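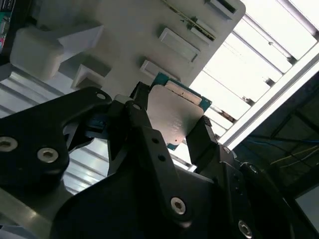 Fig. 5. Processor held between the two fingers, wrist camera view.

Home | Guides | Sirerix gripper kit | Section 5 | Spares | Contact

5. Setting the grip for bare processors

This section covers the Sirerix two-finger kit as supplied by Clerkosano, used to pick processors and move them to and from a tray. It was written at the Vilarbridge workshop after a month of use, and it differs from the maker's leaflet in several places. Where the two disagree, try our figure first on a scrap chip and make up your own mind.

Before you start

The leaflet says the kit is "ready to pick in minutes". Allow a morning. You will need the hex keys from the box, a scrap processor of the same size as your real ones, and an earth strap.

CAUTION: Keep hands clear of the fingers whenever the arm is powered. The soft stop is slow to react and we would not trust it with a thumb.

Steps

1. Power down the arm and check every hex screw on the gripper. Two of ours arrived loose. Do not overtighten.

2. Wipe the finger tips with a dry, lint-free cloth.

3. Power up, open the Trevor control panel and choose Grip, then Manual. Leave Auto Grip alone for now (see the note below).

4. Set the closing force to 11. The leaflet gives 32, which left marks on the rim of our first scrap chip.

5. Place the scrap chip flat and bring the gripper over it at the slowest speed. The fingers should close on opposite edges of the chip and stay off the contacts.

6. Close the fingers and lift a little way. Look at the wrist camera picture and compare it with Fig. 5. The chip may sit at a slant in the picture, as it does there. What matters is that each finger bears on an edge.

7. If the chip slips, raise the force by 2 and repeat from step 5. If you get as far as 32, stop. The fingers are probably out of line and more force will not cure that.

8. Hold the chip for five minutes, then set it down and inspect the edges under a good lamp.

9. Save the setting under a new name. Saving over the default works, but the next update wipes it.

Note on Auto Grip: Clerkosano sells this as an extra. It is meant to judge the force for itself, and on large parts it does a fair job. On processors it gave us a different answer each time, and we went back to Manual. Ask for a trial on your own parts before paying.

Note on lighting: Bright overhead lights can wash out part of the camera picture. The panel has a glare setting, but we saw little change with it on - shading the lamps did more.

CAUTION: Do not run a full tray until the scrap chip has passed step 8. The claim that the kit "cannot damage parts" has no test behind it that we have been shown.

For tray positions and approach angles, go to Section 6.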